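Fominstead @fominstead
sábado, 9:40 · hilo

1/ Hoy toca riego de suculentas. Va hilo rápido porque me lo preguntáis cada semana y luego no encuentro las respuestas 🌵

12 comentarios · 31 compartidos

2/ Lo primero: dedo en la tierra. Hasta el fondo, sin miedo. ¿Sale con tierra pegada? No se riega. ¿Sale limpio y seco? Venga, agua. Ni app ni calendario ni nada.

3/ En verano me sale cada 6 días en las macetas pequeñas. En la grande bastante más. En invierno casi ni las toco, una vez al mes y va que chuta.

4 comentarios · 9 compartidos

4/ Sustrato. Uso el de Biltell para cactus y le echo perlita a ojo. El universal del súper a mí me las ha matado todas, 2 echeverias en un mes. Tierra que se queda como barro = raíz podrida. Siempre.

5/ Macetas: con agujero. CON AGUJERO. Si la que os gusta no tiene, la usáis de cubremaceta y sacáis la planta para regar. Yo pongo las blancas detrás y las azul grisáceo delante, manías mías, pero así veo de un vistazo cual está pachucha.

18 comentarios · 22 compartidos

6/ Regadera: pico largo, sí o sí. Con un vaso mojas las hojas, se queda el agua en el centro de la roseta y adiós. Con pico largo vas directa a la tierra por debajo de las hojas. La de ducha, para el perejil.

7/ Cantidad. Pues depende, ya lo sé, odio esa respuesta. En las pequeñas echo hasta que asoma por abajo, espero a que escurra y vacio el plato. 90 ml en una maceta de las mías suele sobrar. Mejor quedarse corta.

6 comentarios · 14 compartidos

8/ Orden: empiezo por delante, que son las que me quedan a mano, y termino con la de atrás a la derecha, la grande de hojas verde oscuro. La regadera amarilla es de plástico, pesa poco, un amor.

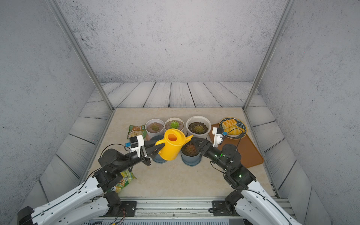
9/ DESPUÉS DEL RIEGO

Luz, pero sol fuerte de mediodía no. Ventana abierta un rato. Y no las cambieis de sitio cada dos días por favor, que se estresan (y yo también)

10/ Me preguntan por la rojiza: ese tono les sale a muchas con bastante luz. Si la tuya era así y se ha puesto verde, prueba a acercarla a la ventana poco a poco.

3 comentarios · 5 compartidos

11/ Abono: el líquido de Csonka, media dosis, solo en primavera. El de Jornura no lo he probado, si alguien lo usa que me cuente.

12/ Hojas arrugadas = sed. Hojas blandas y transparentes = te has pasado. En el segundo caso fuera de la maceta, 4 días al aire y a tierra seca. A veces se salvan.

27 comentarios · 40 compartidos

13/ Me voy que tengo el perejil muerto de sed. Dudas por aquí, contesto esta tarde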